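Tedix Handheld Gripper — Operating Practice

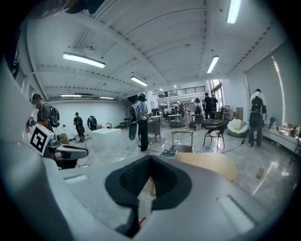 Each operator works with an assigned unit. Keep 2 m between operators and route power cables clear of walkways. Inspect finger pads before every session and replace any that are torn. Marker faces must be clean and fully visible; wipe with a dry cloth only. Recheck jaw alignment every 600 cycles — log the result on form 17. Service contact: Stepan Onyshchenko, Zimel.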